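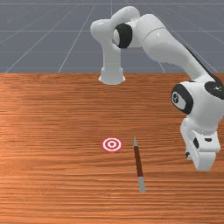

Enport has released the second edition of its reporting rules for simulated manipulation tests, the set of requirements that labs follow when they submit results to the Turnus benchmark. The new text takes effect in January and runs to 197 clauses, up from 145.

Most of the additions concern placement tasks, in which an arm has to bring an object to a marked target on a table. Submitters must now state the starting pose of both object and target for every trial, along with the random seed. A result based on fewer than 2000 trials can still be filed, but it will be listed separately and left out of the ranking.
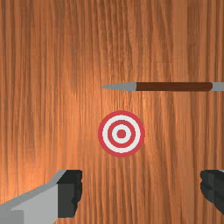 Bullseye target and pointed stick on the tabletop, with the gripper fingers at lower left and right.

The edition also settles a dispute over camera views. Under the old wording, a lab could train on one view and report success from another without saying so. Clause 2 of the new annex requires each view to be named and its position given in the base coordinates of the arm. Views mounted on the hand are treated as a class of their own – a change requested by Vimach, which maintains one of the simulators accepted by Turnus. 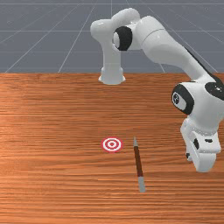
Page last changed: 10/27/18

Scoring by distance from the target center stays as it was. Yammine had asked for a score that also counts the angle of long, thin objects at rest, and the draft carried such a measure until the final round of review. It now appears as optional reporting only.

Results filed under the first edition remain valid and will carry an edition mark in the tables.

Comments (3)

gridfloor: Does the seed rule cover texture and lighting changes too, or only poses? The draft was vague on this.

mk_arm: Poses only, as I read it. Textures are in the annex as "should".

pelican7: Leaving out the angle is a mistake. A stick can land on center and point anywhere.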